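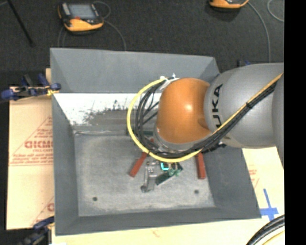 5 October 2026

Bowl blank from the Flundetton maple, second attempt. The first one is now a very nice ring.

Mounted between centers, tailstock snug, speed at 245 to knock the corners off. The blank still walked the lathe a good inch toward the door. Put the sandbags back on the bottom shelf, where they were until I decided in a tidy mood that they were ugly. Went up in small steps after that and stopped when the headstock began to hum.

Cut the tenon with the parting tool and cleaned up the shoulder with the skew lying flat. Chuck jaws closed well but I left a small radius in the corner, so it rocked. Recut it. Rocked less. Recut it again and now the tenon is shorter than I'd like, so no heroics with the hollowing.

Outside shape: wanted the ogee from the sketch, got a sort of flowerpot. Took the foot in by a pencil width and it improved to a respectable flowerpot. Tearout on the two end grain patches as usual. Resharpened the gouge and came back with a shear scrape, very light, which got rid of nearly all of it. The rest I am calling figure.

Hollowed to the depth mark and stopped. Wall is a bit heavy near the bottom. Last time I went back for one more pass, see ring.

Sanding: started at 100, which stings the pride but beats pretending with 180 for half an hour. Reversed direction between grits. Dust hose fell off the hood twice. The Covik clamp does not fit that hose and never has, so would whoever keeps putting it back please stop. I suspect me.

Finish: one coat of the Ellis oil, wiped after ten minutes. There's a darker streak near the rim that I took for dirt and spent far too long sanding. It's in the wood. Second coat tomorrow if the rag bin has been emptied. Rags are flat on the rail for tonight, please leave them there.

To do:
Flatten the coarse wheel, it has a groove you could plant beans in
New drive belt for the Faline lathe before December
Anchorseal the other half of the maple log, ends are already checking
Find the big calipers. Last seen in my hand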